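### 3.2 Bin mounting and cable upkeep

Cell B at Zirkden runs one arm over one metal bin. Most of our lost time in April had nothing to do with the grasp policy. It was the bin moving and the hoses catching. Both are dull problems but they decided how much data we got, so we write down the setup in full.

**Bin.** Open-topped, sheet metal, sloped walls, flat floor. It sits in among wood surfaces, not bolted. Early on it was held by friction alone. A finger pushing down against a wall shifts it a little, and the drift adds up over a shift. After 116 grasps with no clamp the bin had moved far enough that wall-avoidance planes were wrong and the arm stopped on contact force twice in one morning. Now we use a bar clamp on the rim, pad against the metal. Tape corners on the table are there for the operator to check by eye. If the bin is off the tape, stop, loosen clamp, push it back, re-tighten. Do not re-teach the planes to fit a moved bin. We did that once (Tuesday, late) and spent the next day undoing it.

**Floor.** Bare brushed metal, scratched. Glare varies a lot with the angle and depth returns near the base of the walls are poor. We tried a matte liner from Mitlow, but thin items slid under the edge. Went back to bare metal and mask the lowest strip of each wall in software.

**Cables.** The thick hose needs slack for full wrist rotation but not so much that it drops into the bin. Rule we settled on: wrist at its rotation limit, arm at the far corner, hose must neither go tight nor touch the rim. Wraps hold it in shape. They creep. Check by hand at start of shift, slide back if needed. The black cables run with the hose and cross it, wich is not ideal, a rub point forms at the crossing. Borden sleeves delayed the wear but made the bundle stiffer, and the stiffness showed up as a small offset at the fingertip. Sleeves removed.

**Gripper.** Fingers are checked for play at the first pivot. Wiggle test, power off. We replaced 2 fingers over the whole period, both after wall contact. After any swap, re-run the touch-off at the bin center before loading objects. Ankit Srivastava wrote the touch-off routine and it takes less time than arguing over whether its needed.

**Object load.** Mixed soft and rigid, tipped in by hand, no arranging. Items that end up leaning on a wall stay there. Fig. 4 is the cell with the clamp on and a small load in, finger down over the blue plush piece with the red patches. The pouch against the front wall is the type of item that produced most of our wall contacts, it lies partly on the slope and the planner wants to come in low.

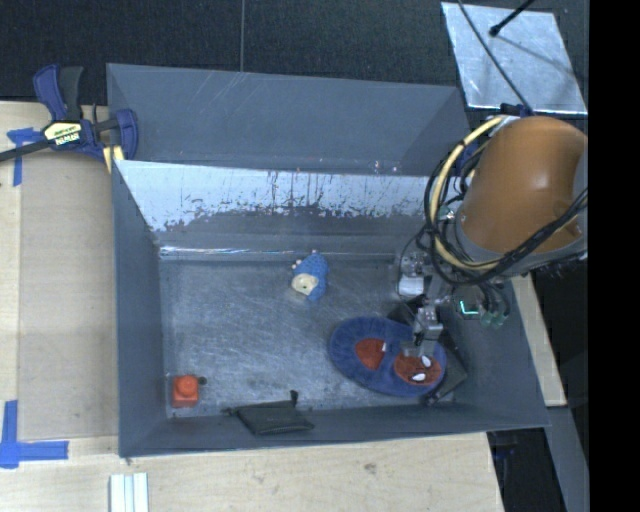
**Figure 4.** Cell B, clamp at upper left on the rim, hose looping out left of the arm.

### 3.3 Stops before and after the clamp

We logged every stop that needed a person. Without the clamp, 109 stops, the bulk of them bin position or hose. With the clamp and the start-of-shift check, the hose stops nearly went away and the bin stops dropped to 2, both from a clamp left loose after cleaning. Shevchuk-style corner brackets would likely do the same job but need holes in the table, and we share the table. Remaining stops are mostly fabric items pinched between finger and wall, see Section 4.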